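Cardboard box

Contents
Terminology
History
Board and flutes
Making a box
Strength and storage
Printed marks
Reuse and recycling
Ritanska box works
Common questions
See also

A cardboard box is a container made from stiff paper-based board, used to pack, store and carry goods. Most boxes used for transport are made of corrugated board, in which a wavy inner layer is glued between flat outer sheets. Boxes for light goods such as cereal, tea bags or toothpaste are usually made from a single thick sheet and are known in the trade as folding cartons.

Terminology

"Cardboard" is an everyday word and is little used by people who make packaging. They speak of corrugated board, solid board or cartonboard, depending on how the sheet is built up. The flat outer sheets of corrugated board are called liners and the wavy layer is called the fluting or medium. In British usage a large shipping box is often called a case or an outer, and an empty box sent out folded flat is a blank.

History

Pleated paper was patented in England in the middle of the nineteenth century as a lining for tall hats. Some years later an American patent covered its use as a wrapping for glass bottles and lamp chimneys, which had until then been packed in straw or sawdust. A liner was soon glued to one side of the pleated sheet to stop it stretching, and a second liner on the other side followed.

Wooden crates remained the normal container for rail freight until the early twentieth century. Railway companies at first doubted whether paper boxes could stand the journey, and in some cases charged more to carry them. Cereal makers were among the first large users. By the middle of the century the corrugated box had replaced the crate for most packaged food and household goods.

Board and flutes

Corrugated board is described by its number of layers and by the size of its flutes. Single-face board has one liner and one layer of fluting, and is sold in rolls as a wrap. Single-wall board has a liner on each side of the fluting and is the commonest material for boxes. Double-wall board has two layers of fluting and three liners, and is used for heavy goods or long journeys. Triple-wall board can take the place of wood in large bulk bins.

Flute sizes are given by letters, which follow the order in which they came into use and not their height. A flute is tall and cushions well. B flute is lower and resists crushing better. C flute lies between the two and is widely used for shipping cases. E and F flutes are very fine, giving a smooth surface that prints well.

The outer liner is either kraft, made mainly from new softwood fibre, or testliner, made mainly from recovered paper. Kraft liner is stronger for its weight and holds up better in damp conditions. The natural colour of both is brown. White boxes have a bleached or coated outer sheet.

Making a box

The fluting paper is softened with heat and steam and passed between toothed rollers. Starch glue is applied to the tips of the flutes and the liners are pressed on. The finished board leaves the machine as a continuous sheet, which is slit and cut to length.

The usual shipping case is made from one blank, creased into four side panels with a flap at the top and bottom of each. The ends are joined by glue, tape or metal stitches, and the case is delivered flat. The longer flaps meet in the middle when closed. This pattern wastes little board and is the cheapest to make. Other patterns include the die-cut tray, the box with a separate lid, and the self-locking base that needs no tape.

Strength and storage

A box carries most of its stacking load through its corners, so a box stacked squarely on another holds far more than one set across it. Flutes normally run from top to bottom for the same reason. Strength falls in damp air as the paper takes up moisture, and a load that is safe for a day may crush the same box over several months. Large hand holes, heavy printing and overfilling also weaken the walls.

Two laboratory tests are in common use. The edge crush test presses a small upright piece of board until it fails, and gives a good guide to stacking strength. The burst test forces a rubber membrane through the board and shows how well it will resist rough handling.

Printed marks

Transport boxes often carry simple symbols that can be understood without a shared language. Two arrows above a line mean that the box must be kept this way up. A wine glass means that the contents are fragile, and an umbrella means that they must be kept dry. The marks are usually placed near a corner of a side panel, where they remain visible in a stack.
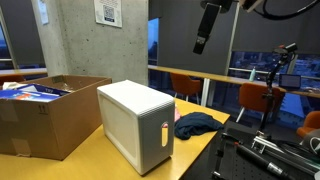 Can a cardboard box be recycled with the tape still on it?
Small amounts of tape are removed by screens at the paper mill and do not stop a box being recycled. Most councils ask only that boxes are empty, dry and folded flat.

Reuse and recycling

Used boxes are pulped in water, cleaned of staples, tape and plastic, and made into new liner and fluting. The fibres become shorter each time, so some new fibre has to be added to the supply. Board soaked in grease or food is normally refused. Plain brown board with the tape removed can also be torn up and composted, or laid on soil to smother weeds.

Ritanska box works

The works at Ritanska began as a paper bag factory and turned to corrugated board under the firm of Andar. It had 41 employees in its first year as a box maker and 265 at its height. Its best-known product was a ventilated fruit tray supplied flat to growers each March. Yaryna Stelmakh, who managed the drawing office, kept a sample of every pattern the firm cut, and the collection stood at 2,039 when the works closed. A catalogue was later prepared by Annick Deschamps and Adel Ouali. It groups the samples by method of closure, with 6 main classes, and includes several trays for which no customer has been identified.

See also

Carton
Crate
Kraft paper
Packing tape
Pallet
Paper recycling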